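Vistham Workshop Group
Minutes of the monthly upkeep meeting, two-arm table cell
May, 4:00 p.m., back workroom

Present: six members, including the chair and the minute taker. Apologies were received from the Firkia side, who sent written notes on the spare parts.

1. Minutes of the last meeting

Accepted with one change. Under item 5 the word "left" should read "right" where the wrist cable is discussed. The minute taker will correct the file copy.

2. State of the cell

The cell has been in use on most working days since the last meeting. The run counter stood at 2962 when it was read before the meeting. The service sheet calls for a full check of the finger screws every 1000 runs, so the next one falls due at 3000. It was agreed to do it early, before the next block of runs starts, and to write the actual counter reading on the sheet.

The member looking after the log asked that people stop rounding the counter. Two entries from last month end in a row of zeros and can't be matched to anything.

3. Finger pads

The orange pads on both grippers were discussed at length. The pads on the right arm were changed after the last meeting and the new ones are holding. The pads on the left arm are older. Members disagreed on whether they need changing now. One view was that both arms should always be on pads of the same age so that grip settings can be copied across. The other was that pads should be changed when they slip, and the left ones haven't slipped.

Decided: leave the left pads on until the 3000 check, then change them whatever their state. The old pads are to be kept in the drawer marked USED and not put back with the new stock. This has happened once already.

4. Grip height on tall objects

Gondal had asked for a fixed rule on where the right arm should take hold of tall, upright items. Until now each operator has picked a height by eye. The trials were done with the blue cylinder, which is the tallest thing we use on this table.

Gripping at the middle was tried first. The wrist came down low and the loop of cable under it dragged on the wood. Gripping close to the top kept the cable clear, but the cylinder swung when the arm moved sideways. The setting now in use has the pads about a fifth of the way down from the top.

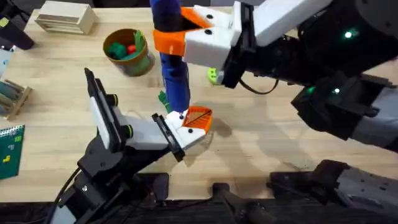
Minute taker and cell log keeper, Vistham Workshop Group

Members accepted this as the standard height for tall items. It is to be written on the card by the keyboard. Short items are not affected and will go on being taught one by one.

The question of the left arm's waiting position came up under the same item. With its pad just over the tabletop and near the foot of the cylinder, it is quick to reach but leaves little room if the right arm sets down off its mark. A higher waiting position will be tried and reported on next time.

5. Cables

The tie on the right wrist cable has been moved once. The loop is still longer than some members would like. It can't be made much shorter without pulling at full reach, and nobody wanted to repeat the fault we had over the winter, when a connector worked out of its socket and the arm stopped halfway through a run. Agreed to leave the loop as it is and look at the outer sleeve for wear at every weekly wipe-down.

The left arm's cable was checked at the same time. No action.

6. Table layout

The slatted box and the dowel rack stay on the left side of the table. The round container with the small red ball and the green pieces stays toward the back. There was a request to mark its place with tape. Tape was rejected because it lifts and collects dust - pencil marks on the wood will be used.

Small green pieces are to go back into the container at the end of a session. The spiral notebook may stay on the table but should be kept to the left edge.

7. Spare parts

Firkia reports that printed fingers can be made in a batch of four. We have one complete spare set in the cupboard and an odd finger with a cracked screw hole. The cracked one is to be thrown out. A batch of four was approved.

Usby has offered a torque driver on loan for the screw check. Accepted with thanks. It has to go back the same week.

8. Any other business

The emergency stop was tested before the meeting and stopped both arms. The test has been entered in the log.

The card by the keyboard is hard to read and will be reprinted once the grip height has been added.

The meeting closed at 5:20 p.m. The next one will be held after the 3000 check.

Comments

gondal_bench
Thanks for settling the grip height. Can you put the measurement from the tabletop on the card too? Our operators will ask.

Reply from minute taker
Yes, will add it when the card is reprinted.

pm_shift
Item 3: the USED drawer has no label at the moment. It fell off.

usby stores
Driver is ready to pick up. Please bring back the case as well this time.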